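모눈종이에 손으로 장보기 가계부 쓴 지 열 달째. 그동안 바뀐 것들을 짧게 이어서 적어 봄. 타래가 좀 길다.

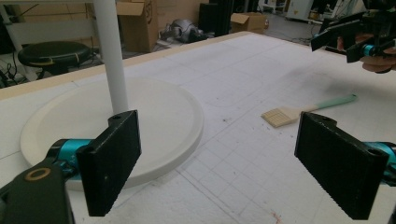 시작은 작년 여름이었다. 카드값이 매달 비슷하게 많이 나오는데 어디에 쓰는지 설명을 못 하겠더라. 가계부 앱은 세 개 써 봤고 세 개 다 두 달을 못 넘겼다. 자동으로 분류되니까 안 보게 된다.

그래서 범위를 줄였다. 식비만 적는다. 그중에서도 집에서 해 먹으려고 산 것만. 외식, 커피, 배달은 안 적는다. 이건 나중에 얘기함.

도구는 5mm 모눈 공책 한 권이랑 검정 볼펜 하나. 색펜은 안 쓴다. 처음에 네 가지 색으로 시작했다가 펜 찾는 게 귀찮아서 일주일 만에 그만뒀다.

한 줄에 품목 하나. 왼쪽부터 날짜, 품목, 양, 값, 다 먹은 날. 마지막 칸이 핵심이다. 버렸으면 날짜 대신 X를 친다.

적는 시간은 저녁 설거지 끝나고. 보통 밤 9시쯤이다. 영수증은 냉장고 옆 집게에 꽂아 두고 옮겨 적은 다음 버린다. 밀리면 사흘치까지는 기억으로 복구가 된다. 나흘 넘으면 포기하고 빈칸으로 둔다. 빈칸 있어도 별일 없다.

지금까지 적은 줄이 761줄. 지난주에 공책 뒤쪽에서 한꺼번에 세어 봤다.

X가 제일 많은 건 대파였다. 의외였음. 나는 상추일 거라고 생각했다. 대파는 한 단을 사면 흰 부분만 쓰고 초록 부분이 채소칸에서 물러졌다. X가 18개 나왔다.

지금은 사 온 날 바로 썬다. 흰 부분은 통에 담아 냉장, 초록 부분은 송송 썰어서 냉동. 키친타월 한 장 깔고 담으면 덜 엉긴다. 그 뒤로 대파 X는 두 번.

두부도 꽤 버렸다. 1+1이 문제였다. 한 모는 그날 먹고 한 모는 유통기한 지나서 발견. 이제 한 모짜리만 산다. 단가로는 손해인데 줄로 적어 보면 싸게 먹힌다.

반대로 한 번도 안 버린 것: 달걀, 양파, 김, 냉동 만두. 이건 떨어지기 전에 사 놔도 된다고 보고 목록을 따로 만들었다. 공책 맨 앞장에 있음.

쌀은 처음에 10kg씩 샀는데 혼자 먹기엔 오래 걸렸다. 다 먹은 날 칸을 보니 석 달이 넘었다. 여름엔 그게 좀 그래서 4kg으로 바꾸고 페트병에 나눠 냉장고 문 쪽에 둔다.

값 얘기. 같은 애호박이 제일 쌀 때랑 제일 비쌀 때 세 배 차이 났다. 적기 전에는 그냥 '요즘 비싸네' 하고 담았다. 지금은 앞장을 넘겨 보고 비싸면 양배추를 산다. 양배추는 값이 올라도 오래 먹으니까 한 줄로 버티는 기간이 길다.

시장이 마트보다 무조건 싸지는 않았다. 우리 동네 기준으로 잎채소랑 과일은 시장, 두부랑 우유랑 가공식품은 마트가 쌌다. 생선은 비슷한데 시장에서는 손질을 해 준다. 나는 손질을 못하니까 시장으로 간다.

장 보는 횟수도 바꿔 봤다. 주 1회로 몰아서 사는 걸 두 달 했는데 X가 늘었다. 다음엔 매일 조금씩 샀더니 X는 줄고 과자가 늘었다. 지금은 사흘에 한 번. 여기에 정착했다.

예전 회사 동료 Kwok-wai Pan이 이 얘기를 듣고 자기는 냉장고 문에 종이를 붙여 놓고 들어온 것, 나간 것만 적는다고 했다. 값은 안 쓰고. 네 식구라 그쪽이 맞는 것 같다. 식구가 여럿이면 누가 언제 먹었는지 추적하는 게 일이라 다 먹은 날 칸은 힘들 거라고 했다. 맞는 말 같음.

외식이랑 커피를 왜 안 적냐는 질문이 전에 있었다. 적으면 반성문이 된다. 나는 장 본 걸 끝까지 먹는지가 궁금했던 거라 그것만 본다. 전체 지출은 카드 명세서에 어차피 다 나온다.

그래도 결과는 적어 둔다. 식비 중에서 장보기 금액은 거의 그대로다. 줄어든 건 배달이었다. 집에 뭐가 있는지 아니까 덜 시킨다. 이건 예상 못 했다.

음식물 쓰레기 봉투는 확실히 덜 쓴다. 전에는 2리터짜리를 썼는데 지금은 1리터로 충분하다. 수박 먹는 주만 빼고.

실패한 것도 있다. 식단표. 공책 오른쪽 면에 일주일 식단을 미리 써 봤는데 지킨 날이 거의 없다. 퇴근하면 계획한 음식이 안 먹고 싶다. 지금은 식단 대신 '먼저 먹을 것' 세 가지만 적는다. 이번엔 부추, 반 남은 무, 열어 놓은 토마토소스.

냉동실 목록도 따로 적다가 말았다. 넣을 때는 적는데 꺼낼 때 안 적는다. 대신 한 달에 한 번 다 꺼내서 본다. 지난번엔 정체 모를 국물이 나왔다. 끓여 보니 미역국이었다. 그 뒤로 통에 마스킹테이프로 이름은 쓴다.

공책 질문이 올 것 같아서 미리. 동네 문구점에서 산 거고 표지에 상표가 없다. 모눈이 편한 건 숫자 자리가 맞아서다. 줄공책도 써 봤는데 값 칸이 자꾸 비뚤어졌다. 모눈 색은 연한 회색이 좋다. 진한 파랑은 글씨가 잘 안 보인다.

합계는 월말에 한 번만 낸다. 계산기로 두드리면 10분 안 걸린다. 매주 내 봤는데 숫자가 들쭉날쭉해서 별 의미가 없었다. 쌀이나 기름 산 주는 무조건 많이 나온다.

6월부터는 양 칸을 좀 바꿔 볼 생각이다. 지금은 '한 단', '한 봉'처럼 적는데 가게마다 한 봉 크기가 달라서 비교가 안 된다. 자주 사는 다섯 가지만 저울에 달아서 그램으로 적어 보려고 함. 감자, 당근, 시금치, 콩나물, 돼지 앞다리.

공책은 이제 네 장 남았다. 다음 권도 같은 걸로 샀다. 대파 냉동할 때 쓰는 통 크기 물어본 분 있었는데 집에 가서 재 보고 밑에 달겠습니다.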